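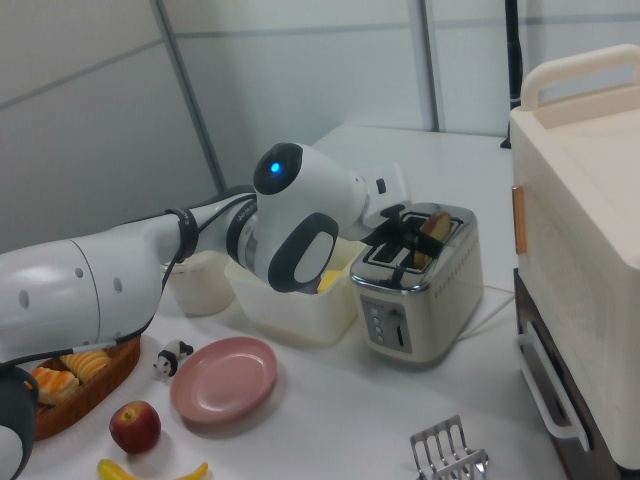

Mein Frühstück fängt mit einem Klacken an. Hebel runter, Brot weg, und dann stehe ich daneben und warte, obwohl ich in der Zeit längst den Tisch decken könnte. Ich kann nicht anders. Seit ich denken kann, schaue ich Toastern beim Arbeiten zu, und seit dem Umzug nach Irnen habe ich endlich eine Küche, in der man das im Sitzen tun kann.

Dabei war ich jahrelang Brötchenmensch. Jeden Morgen runter zum Bäcker, auch im Dezember, auch bei Glatteis. In Irnen sind es bis zum nächsten Bäcker 2 Kilometer, bergauf wohlgemerkt, und da wird man erstaunlich schnell zum Toastfreund! Brötchen gibt es bei mir jetzt auf Vorrat, im Weidenkorb, und wenn sie am zweiten Tag ein bisschen müde sind, kommen sie eben aufgeschnitten auf den Rost.

Also Toast. Und da gehen die Fragen ja schon los: Langschlitz oder zwei Scheiben nebeneinander? Verchromt oder Kunststoff? Ich hatte zuerst einen Morrison, den ich für 79 Euro gekauft und sehr geliebt habe, bis er nur noch links bräunte. Danach kam ein Prolwood, auch nicht schlecht, aber mit einem Auswurf wie ein Katapult (ich habe einmal eine Scheibe aus der Spüle gefischt). Inzwischen achte ich auf zwei Dinge: Der Schlitz muss breit genug für selbst geschnittenes Brot sein, und die Krümelschublade muss sich herausziehen lassen, ohne dass ich das ganze Gerät schütteln muss.

Was ich lange unterschätzt habe, ist der Toastständer. Ich hielt ihn für reine Hotelnostalgie, für etwas, das man bei der Großtante im Büfett findet und höflich stehen lässt. Dann habe ich in Bristska auf dem Flohmarkt einen aus Metall mitgenommen -- und siehe da, die Scheiben bleiben knusprig! Flach auf dem Teller gestapelt schwitzen sie sich gegenseitig weich, im Ständer kommt von beiden Seiten Luft dran. Kalt werden sie allerdings schneller, da muss man sich entscheiden. Ich streiche die Butter auf die erste Scheibe sofort und lasse die zweite stehen.

Obst liegt bei mir immer gleich mit auf dem Tisch, Apfel und Banane, ohne Schale und ohne Dekoration. Wenn ich es erst aus der Küche holen müsste, äße ich es nicht, so gut kenne ich mich. Die Banane kommt übrigens in Scheiben auf den Toast, mit einer Prise Salz. Bitte probieren, bevor Sie die Nase rümpfen!

Und die Teller dürfen ruhig bunt sein. Rosa zum Beispiel, das macht selbst einen grauen Morgen um sieben halbwegs erträglich.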